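Sunmont takes delivery of second tracked excavator for Grevside drainage job

Contractor Sunmont has put a second tracked excavator to work on the Grevside drainage scheme, where 2,719 metres of open ditch are being recut before the autumn rain. The machine is fitted with a tilting bucket and a 40-litre grease tank feeding the slew ring and boom pins.

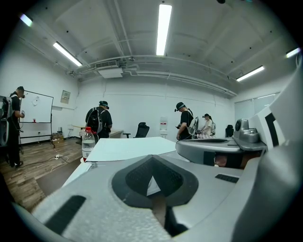

Plant manager Laurențiu Jitaru said the tilting bucket allows the bank to be cut to its finished slope in one pass. Operators set the angle from the right-hand joystick, and depth is read from a sensor on the boom. The pads and strips on the tracks are black rubber, much like the black rubber strip on the grey housing shown here, and can be changed one at a time on site. Steel tracks were ruled out on the access lane, which is surfaced.

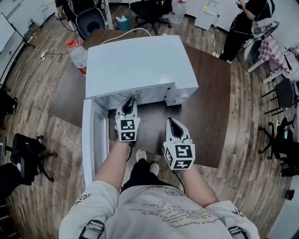

Spoil is loaded into dumpers hired from Pindow and spread on the adjoining field. Site engineer Doaa El Fassi said clay near the outfall was stiffer than the trial pits had suggested, and the bucket teeth there are now checked every 5 hours. Work on the culvert headwalls starts in August.

Related items
Atallah adds compact rollers to hire fleet
Pindow opens dumper service bay
Grevside access lane closed overnight for pipe delivery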